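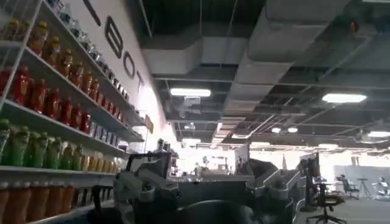
Merchandising et implantation des liquides – notes de la séance 3

Bon, on reprend là où on s'était arrêtés la dernière fois, c'est-à-dire au moment où j'avais promis de parler enfin des boissons. J'ai remis mes notes au propre, mais elles restent des notes : il y a des choses que je développe à l'oral et que vous ne trouverez qu'à moitié ici, donc complétez dans la marge !

Pourquoi je commence toujours par les bouteilles

J'ai travaillé quelques années en magasin avant d'enseigner, et mon premier rayon, c'était les sodas et les sirops. J'en garde un souvenir ému (et un mal de dos). C'est un rayon formidable pour apprendre, parce que les emballages se ressemblent énormément : même plastique, même silhouette, même façon de se tenir sur la tablette. Ce qui change vraiment pour l'œil du client, à trois mètres, c'est la couleur. L'étiquette, il la lira plus tard, quand il aura déjà ralenti.

Faites l'essai la prochaine fois que vous faites vos courses. Mettez-vous au bout de l'allée, plissez les yeux, et notez ce qui reste. Vous verrez des bandes : de l'ambre, du rouge, du vert, de l'orange. C'est ce qu'on appelle le blocage couleur, et c'est notre sujet du jour.

Le blocage horizontal

On parle de blocage horizontal quand une couleur occupe une tablette, ou un bon morceau de tablette, sur la longueur. Une rangée ambrée en haut, une rouge dessous, et ainsi de suite. C'est très lisible de loin, c'est rapide à monter, et pour le réassort c'est un bonheur : on arrive avec son carton de rouges, on sait où il va.

Le défaut, vous le connaissez si vous avez lu le polycopié de la séance 2. Chaque niveau n'a pas la même valeur. La référence qui se retrouve tout en bas, avec son beau bouchon blanc et son orange bien vif, part avec un handicap, et celle du haut n'est pas forcément à portée de tout le monde. Donc si vous bloquez à l'horizontale, vous décidez en même temps qui vend et qui vend moins. Il faut l'assumer !

Le blocage vertical

Même principe, mais la couleur descend en colonne du haut vers le bas. Chaque parfum a sa part de hauteur des yeux. C'est plus équitable entre les références, et le client qui marche le long du meuble change de parfum tous les quelques pas. Par contre c'est plus long à tenir. Dès qu'une bouteille est reposée au mauvais endroit, la colonne se troue et on ne voit plus que ça.

Et le mixte, alors ?

Sur le terrain, on fait souvent du mixte, et je vous encourage à le regarder sans le mépriser. Une même tablette peut porter un vert franc, puis enchaîner sur un jaune pâle : deux parfums voisins, deux teintes qui se succèdent bien, et on a gagné un niveau. La règle que je donne (elle est à moi, vous ne la trouverez dans aucun manuel) : sur une même tablette, on met côte à côte des teintes qui se distinguent à la distance de l'allée mais qui ne se battent pas. Vert et jaune pâle, oui. Rouge et orange vif, je me méfie, ça finit en une seule tache.

Les bouchons

On les oublie tout le temps. Pourtant la ligne des bouchons fait un second ruban de couleur au-dessus du premier. Un bouchon jaune sur un liquide rouge, ça claque ! Un bouchon vert sur un liquide vert, ça donne une masse tranquille, sans rupture. Dans votre schéma, je veux deux traits par rangée : un pour le corps, un pour le bouchon. Ceux qui n'en mettent qu'un perdent des points, je préviens.

Attention aux reflets. Un plastique brillant plus une étiquette brillante sous un éclairage fort, et le texte disparaît par endroits. Avant d'accuser le fournisseur, déplacez-vous d'un pas et regardez de nouveau.

Le fond du linéaire

Passons aux petits formats, boîtes et canettes. Quand ils sont groupés serré au bout d'un meuble, ils servent un peu de point final. Le blanc, le bleu et l'argenté reposent après une série de couleurs chaudes, mais de loin ces articles paraissent minuscules. Si vous y mettez une nouveauté, il faudra l'aider avec autre chose que sa seule présence : une affichette, une étiquette de prix plus lisible, ce que vous voulez.

Cas pratique : Skikametti

La marque Skikametti lance une gamme de boissons aux fruits en 8 parfums. L'enseigne Tundum lui accorde un meuble dans un point de vente de 400 m², entre les sirops Duan (déjà en place, très rouges) et les eaux aromatisées Skorkarora (très pâles). Le magasin peut stocker jusqu'à 1 000 bouteilles en réserve, toutes marques confondues.

Ce que j'attends de vous :

Un schéma du meuble en couleur, corps et bouchons. Les feutres suffisent, je ne note pas le dessin.

Un choix argumenté entre horizontal, vertical et mixte. Une demi-page, pas plus – je les lis toutes et j'ai une vie.

La liste des voisinages que vous avez évités, avec Duan à gauche et Skorkarora à droite. C'est la partie la plus intéressante à corriger.

Un mot sur le réassort : qui remplit, à quel moment de la journée, et dans quel ordre on sort les cartons.

Vous pouvez travailler à deux. On affichera les schémas au mur et chacun ira se placer au fond de la salle pour les regarder de loin, exactement comme un client au bout de l'allée. L'an passé, plusieurs groupes ont changé d'avis à ce moment-là, et j'ai trouvé ça très bien !

Petit vocabulaire à retenir

Facing : une unité de produit visible de face, sur le devant de la tablette.

Linéaire au sol : la longueur du meuble, mesurée par terre.

Linéaire développé : la même longueur multipliée par le nombre de niveaux.

Façadage : ramener les produits vers l'avant pour que la rangée paraisse pleine.

Pour la séance 4, relisez la partie sur les niveaux et apportez un relevé fait dans un magasin de votre choix, sur un seul rayon. On le fait plutôt le matin, avant 10 h, quand les rangées ont encore leur forme. Demandez l'autorisation à l'accueil avant de sortir votre carnet.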